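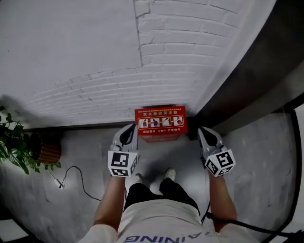 Ticket: Heating zone 2, stockroom side, cutting out overnight
Site: Wesier unit, ground floor
Opened: Thursday, January 10, 2019
Opened by: front desk
Assigned to: Krešimir Gashi
Priority: medium
Status: closed

Reported problem
Stockroom is cold when the early shift comes in. The thermostat shows the right set point but the radiators on that side are cold to the touch. Offices upstairs are fine. Turning the thermostat up and down brings the heat back after a while, then it drops out again the next night.

Entry 1, K. Gashi
Checked the thermostat first. Set point 65, room reading 52. Swapped the batteries, no change. Called for heat from the wall unit and the boiler fired normally, so the call is getting through. Zone 2 supply pipe stayed cold past the valve. Zone 1 pipe hot.

Entry 2, K. Gashi
Took the cover off the zone 2 valve. Motor hums but the stem does not turn. Moved it by hand with the manual lever and the pipe warmed up within a few minutes. Left it latched open for the night so the stockroom has heat. Please do not touch the lever — it will get warm in there and that is expected.

Entry 3, front desk
Stockroom was too hot this morning, people had the door propped open. Can the heat be turned down before the weekend?

Entry 4, K. Gashi
Boiler water was set at its winter high. Lowered it a little until the part comes in. Ordered a replacement valve head from Georgiou. They had the Matel head on the shelf, same fitting as the old one, so no need to drain the loop.

Entry 5, K. Gashi
Fitted the new head with power off at the boiler switch. Old one has a stripped gear inside. Wired like for like. First test failed: valve opened but the boiler did not fire. Found the end switch wire loose under its screw, which was my doing. Tightened it and tested again. Valve opens, end switch closes, boiler fires. Ran three cycles with no trouble. Put the boiler water back to its normal setting.

Entry 6, front desk
Warm at opening two days in a row. One of the radiators by the back door is gurgling, not sure if that is related.

Entry 7, K. Gashi
Not related to the valve. Bled that radiator, got a fair amount of air and then water. Pressure at the boiler was a bit low afterward, topped it up. Zone 1 valve is the same age and should be looked at in July when the heat is off. Opened a separate ticket for that under Vulidari maintenance. Closing this one.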